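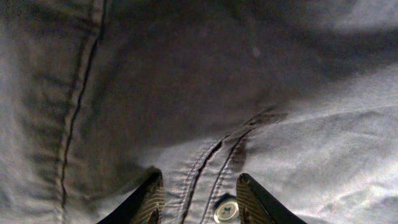
Mayuree Sriwong: We run the Dustdale on cotton shirts all morning and the board cover is the part I'd order ahead. Ours started to shine at the nose end well before the padding went flat. The boiler has given us no trouble on filtered water.

Home Products Pressing Tables Boilers Spares Contact

Kerier Dustdale Vacuum Pressing Table

Share 11 Comments 5

The Dustdale is a heated vacuum pressing table with a separate boiler and hand iron. It is built for alteration shops, small laundries and workrooms that finish shirts, light jackets and pants by hand. The table draws steam down through the garment and holds the cloth flat while it cools. The boiler sits on the lower shelf and feeds the iron through an insulated hose.

Board

The board is tapered, with a narrow nose for shoulders and sleeve heads and a square end for shirt backs. Working height is set with a pin at each leg. All pins must be in the same position before the table is loaded. The cover is a drawstring type over a foam pad and a steel mesh. It lifts off without tools. The mesh should be wiped down whenever the cover is changed, as starch collects in the openings and cuts the suction.

Board heat is controlled by a dial at the square end. The heater dries the pad during steaming. It does no pressing of its own, and a high setting will not shorten the work. For most cotton the low half of the dial is enough.

Vacuum

Suction is worked by a foot pedal that runs the full length of the table. The motor runs only while the pedal is down. Exhaust leaves through a port at the back, which can be fitted with the optional duct kit where moist air has to be taken out of the room. Keep the port clear of the wall and of hanging garments.

Boiler and iron

Tank capacity: 5 liters
Warm-up from cold: 11 minutes
Hose length: 10 feet
Iron plate: aluminum, with clip-on nonstick shoe
Steam control: thumb switch on the handle, dial on the boiler
Low-water cutoff: fitted as standard

The cutoff shuts down the heating element and lights the amber lamp. Switch off at the wall, let the pressure gauge fall to zero and open the filler cap slowly. Never loosen the cap while the gauge shows pressure. Scented water, starch and vinegar must not be put in the tank.
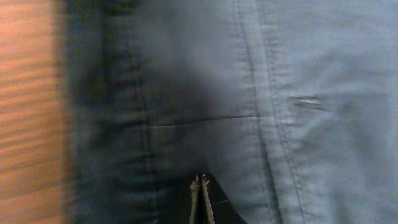
Bláthnaid Kavanagh
Technical Writer, Finishing Equipment

Settings by cloth

Plain cotton shirting takes full steam and a short pull of vacuum. Press the collar and cuffs first, then the sleeves, the yoke and the body. Button bands are pressed face down on the pad, so that the buttons sink into the foam and the plate meets flat cloth. Work between the buttons with the tip only when the band is fused and will not lie flat from the back.

Twill holds more heat and should stay under vacuum longer. Lift the iron before releasing the pedal to avoid shifting the grain. Heavy seams, such as the felled side seams on work shirts, can leave a ridge on the outer face. A press cloth under the seam allowance prevents this, and the nonstick shoe limits shine on dark colors.

Linen should be damp before it reaches the board. Wool is steamed from above with the plate held clear of the cloth, then set with vacuum alone. Test acetate and coated cloth on an inside seam. Pleats that have been heat set at the mill should be left to the mill's own instructions.

Care

Drain the boiler at the end of each working week, with the unit cold and unplugged. In hard-water areas use the Lellus inline filter and change the cartridge when the indicator ring turns brown. Check the hose at both collars for cracking. A damaged hose is replaced as a complete part and must not be taped.

Spares

Board cover, standard taper
Foam pad
Nonstick shoe
Filler cap seal, pack of 10
Lellus filter cartridge
Duct kit
Sleeve arm, left or right mount

The sleeve arm has its own vacuum valve and bolts to the frame below the board. Tables supplied before November need the adapter plate, which is ordered separately. Covers made for the older Dağdelen table are 22 inches across at the square end and do not fit.

Orders for spares should quote the serial number from the plate under the square end. Parts inquiries: Panya Kaewmanee, Spares Desk.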